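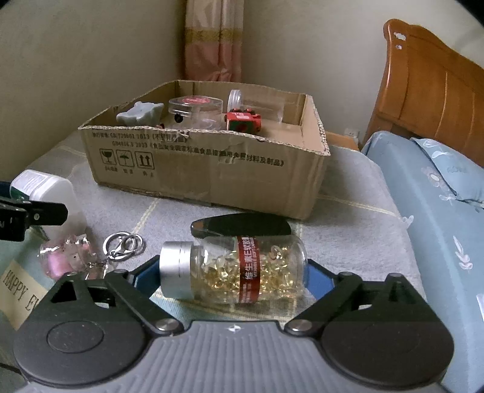 How long must plum butter cook when you put no sugar in it? In my wide pot, 3000 grams of plums without stones need the whole afternoon on low heat, and a second, shorter cooking the next morning.

September
By Entili

I started this entry yesterday with flour on my hands and stopped after two words, so I begin again. The plums are finished at last. I bought them at the market in Hevel, from the long table near the bridge, where the small dark ones are always in the lowest boxes and you must ask for them. The big ones on top are beautiful but they have too much water. I made this mistake in my first year here and I got something like soup.

I took the stones out in the evening, sitting on the balcony with the bowl between my knees. My fingers are still brown at the nails and lemon helps only a little. After that the plums stayed overnight in the pot with the lid on, and in the morning there was already juice at the bottom, enough that I did not need to add water. My grandmother added one glass of water every time and I never asked her why.

The first hour is easy. You can read, you can wash dishes. Then it becomes thick and begins to spit, and from this moment you have to stand there with the long spoon. I burned my wrist two times, not badly. At four o'clock I tried the test with the cold plate and the butter was still running, so I let it go on. At six I turned off the stove, because I was tired and I wanted to eat something which was not a plum.

This morning I cooked it again for 43 minutes and then it was right. When I pulled the spoon through the middle, I could see the bottom of the pot and the two sides came together very slowly. I filled seven jars, and one small cup for breakfast.
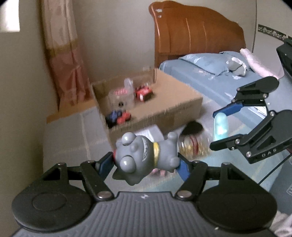
The dumplings I made from the plums that were left over, and with them I had less luck. I used the potatoes from Bokari, the shop at the corner, and they were the wrong kind, too wet. The dough was sticking to everything and I put in more flour, and more, until it was heavy. Half of them opened in the water. I thought of that gray toy with the bulging eyes and the wide mouth full of jagged teeth, because my dumplings opened in the same way, only with a plum inside where the teeth should be. We ate them anyway, with butter and bread crumbs and a lot of cinnamon. Next time I will bake the potatoes in their skins and wait until they are completely cold before I touch the flour.

I wrote on the labels only the month. Two jars will go to my neighbor downstairs, who gave me her empty ones in spring, and one to the autumn table at Skulum if they have it again. Last year somebody sold plum butter there with walnuts in it, and I have been thinking about it since. I could try with one jar, but I am afraid the nuts will become soft.

It is nearly ten in the evening now. The kitchen still smells sweet and a little smoky, and the big pot is in the sink with water. Tomorrow I have to buy more lids, and ask if there are any pears yet.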